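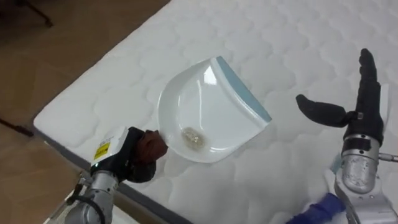
Figure 1. Pan check. Left gripper at the rim, debris in the pan.

Trornico Housekeeping Cell: Operator Guide
Section 2. Mattress sweep, program 1503

2.1 Division of work

Before the cell was installed, one attendant stripped the bed, swept the mattress top by hand and remade the bed in a single visit. With program 1503 the visit is split. The attendant strips the bed and sets out the tools, the robot sweeps, and the attendant returns to inspect and remake. At the Pacheco residence this changed the order of rooms on the floor sheet. Supervisors should rewrite the sheet before the first live shift and go through it with the attendants who will use it.

Attendants remain responsible for the condition of the bed. A completed program is not an inspection. Stains, tears and damp are to be reported on the room card in the usual way; the robot does not report them.

Time spent on set-up and inspection is logged under code 103. Do not log it as idle time.

2.2 Preparing the bed

1. Remove sheets, pillows, blankets and any mattress protector. Take the linen out of the room.

2. Check the quilted top for pins, coins and jewellery. Hand in anything found before continuing.

3. Lay the dustpan flat on the mattress with the blue lip facing away from the front edge. Lay the hand broom to the right of it, bristles pointing the same way, handle toward the front edge.

4. Leave a clear gap between the two tools. If the sweep is being demonstrated or tested, put the test piece in the gap.
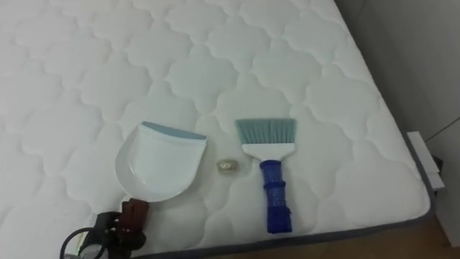 Figure 2. Tool layout. Left to right: dustpan, small item for pickup, hand broom.

NOTE: Use only the dustpan and hand broom issued with the cell. A replacement in another colour or size must be registered first (Section 4).

2.3 Starting the sweep

CAUTION: Cables may lie across the floor beside the robot. Walk behind the marked line and do not step over a cable while an arm is raised.

1. Close wardrobe and appliance doors. Move chairs and baskets out of the attendant's walking path. A basket may stay beside the mattress if it does not touch the robot.

2. Bring the robot to the bedside, facing the mattress. Both arms must reach the top without contact with the side border.
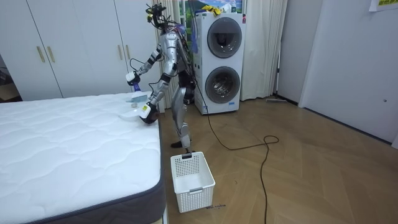

3. On the Ivesis panel, enter 1503 and press CONFIRM. The panel asks for the room number and the attendant's initials.

4. Stand clear and press START. One attendant may supervise up to 2 rooms if both are in direct line of sight.

5. Wait for READY FOR PAN CHECK. Look into the pan from the side of the bed. Keep hands away from the rim while a gripper is on it.

6. If the pan holds debris and the top is clear, press ACCEPT. If material remains on the quilting, press REPEAT. After a second repeat, press END and finish by hand.

CAUTION: Do not take the dustpan from the gripper. Press RELEASE and wait until the fingers have opened. Pulling on the pan will raise fault 1729 and lock both arms until a supervisor resets the panel.

2.4 After the sweep

1. Empty the pan into the lined bin. Wipe the lip.

2. Inspect the seams and the piping by eye. Fine grains tend to stay in the stitching of scalloped patterns, and these are still best removed with a vacuum nozzle.

3. Sign the room card and remake the bed.

Any attendant may stop the program at any time. A stop is not counted against the room target and needs no approval. Fault entries are reviewed with the floor staff on Thursday; bring the room card.

Related documents
Skarnier hand broom and dustpan: cleaning and replacement
Ivesis panel: fault codes and supervisor reset
Room cards and floor sheets after automation
Section 3. Laundry basket transfer

This site uses cookies to remember your language and document history. Accept all | Manage settings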